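Rafferty Two-Arm Teaching Cell
Handout 4: Evaluating a packaged cell before purchase
Prepared by Réka Szénási, 18/05/2022

Reading before the session: supplier data sheet, sections on mounting and grippers. Bring the comparison form from Handout 3, filled in as far as you can for the Rosby single-arm bench.

1. What is being sold

Rafferty is sold by Trurnness as a complete cell for tabletop handling work. The buyer gets two mounting plates, two parallel grippers, a controller license for paired motion and a set of task files. The arms are quoted separately. A department that already owns suitable arms can buy the remainder, and the quote should say clearly which version it covers. Two of the quotes we looked at last year did not.

The task files are the part most often overlooked. Each one contains a start layout, a list of grasp poses and a pass condition written in plain text. The plate and sponge set is the one used throughout this unit. It is simple enough to set up by hand and still exposes most of the faults we care about.

2. Terms used in the form

Reach overlap: the area of the table that both grippers can work in with the fingers pointing down. It is always smaller than the overlap drawn on the data sheet, which is measured at the wrist flange.

Reset time: the time from the end of one run to the moment the layout is ready for the next. Include the walk to the stop button.

Pass condition: the state of the table that counts as a success. Write it before the first run and do not edit it afterward.

Idle pose: where an arm waits while the other one works. A poor idle pose costs more overlap than a poor mounting position.

3. Table preparation

Cover the table with brown paper and lay blue tape in both directions to form large squares. The tape is for the operator. The controller does not read it, and a layout that is off by a finger width will still run. Note the square for every object in the log, using the row first and then the column. Stained paper may stay in place as long as the tape edges can be read.

Run cables along the arm and leave slack at the elbow. Check the slack with the arm folded and again with it extended – most cable faults in this cell come from checking only one of the two.

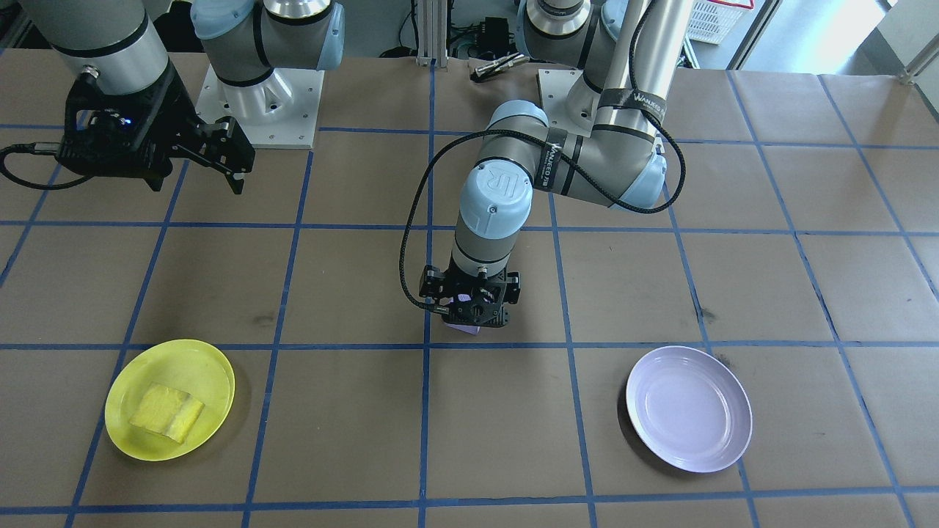 4. Running the comparison

Each group completes 64 runs, split evenly over 4 layouts. Change one thing between layouts and record what it was. Do not change gripper force and object position together. If a run is stopped by hand, it counts as a failure and is logged with the reason.

Thin objects need separate attention. The supplied grasp poses assume a rigid edge, and soft material deforms as the fingers close. Start with the lowest force that lifts the object and raise it in single steps. The Rirstead add-on fingers have a wider pad and may be tried in the last layout only.

5. Scoring

The form has a maximum of 100 points. A score of 70 is the threshold we use for recommending purchase. Reach overlap and repeatability carry the most weight, followed by reset time, documentation and service terms. Price is entered on a separate sheet and is not scored.

Service terms deserve a close reading. The standard contract covers the plates and the controller license but excludes gripper fingers, which are treated as wear parts. Remote support is included in the first year. After that it is billed per call, and the rate is not printed in the brochure. Ask for it in writing.

6. To hand in

Completed form, run log and a one-page recommendation – signed by all group members. The deadline is the first session in June. Logs without square references will be returned.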